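Small-Room Storage and Display: A Study of Household Furnishings in Shared Student Housing
Final report, Flaritz Residence group
June 2019

1. Background

The Flaritz Residence offers furnished rooms to students in their first and second years. A survey carried out in May drew 267 responses. Residents were asked which items they brought from home, where those items were kept, and which of them had been damaged during the year. Clothing that had no proper place to hang and framed pictures that had come apart were the two complaints raised most often.

The project group was asked to look at both problems together. The budget was limited to $60 per room, and nothing could be fixed permanently to the walls.

2. Method

The group compared 7 pieces of low-cost furniture and 5 picture frames of different sizes. Each item was judged on stability, ease of handling and the amount of floor it occupied. A wooden garment rack and a wooden frame with a separate backing board were then chosen for closer study and placed together in one small enclosed area.
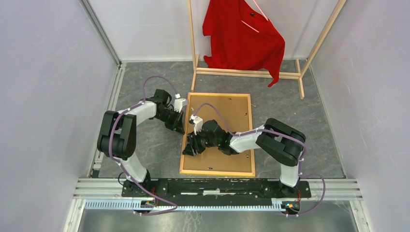
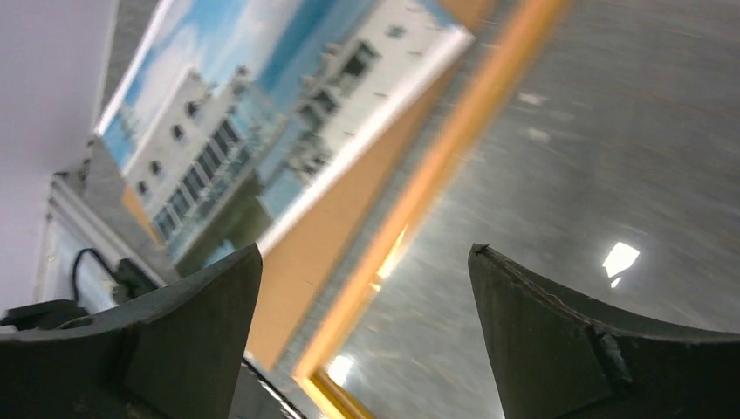 3. Findings: the garment rack

A free-standing rack depends on its feet and lower bars. When garments were spread evenly along the Drernine rack it remained steady. When a heavy coat was hung at one end, the uprights began to lean and the joints needed to be tightened again. Unfinished wood also marked easily and, in one trial, caught the threads of a knitted sweater.

Short-sleeved and lightweight garments gave no difficulty. Longer items trailed over the lower bars and picked up dust – a matter that several residents had already mentioned in the survey.

4. Findings: the picture frame

Most of the damage reported to the group happened when a print was being changed. The metal fittings on the back of a frame are small, and residents tended to bend them too far or force the board out at one corner. The group obtained better results by laying the frame face down on a flat surface, opening every fitting first and lifting the board straight up.

Prints with a white margin were easier to centre than those without. The Hularitz frame held its print firmly, while the Shehu frame allowed it to slip after being moved twice.

5. Recommendations

The residence should supply one rack per room, with a notice asking that heavy coats be hung near the middle. A light coat of varnish is advised before the racks are issued. Residents who bring framed pictures should receive a one-page sheet on changing prints, to be included in the arrival package.

The group did not test frames with glass fronts. These were the most expensive to replace according to the survey, and a second group may wish to take them up next term.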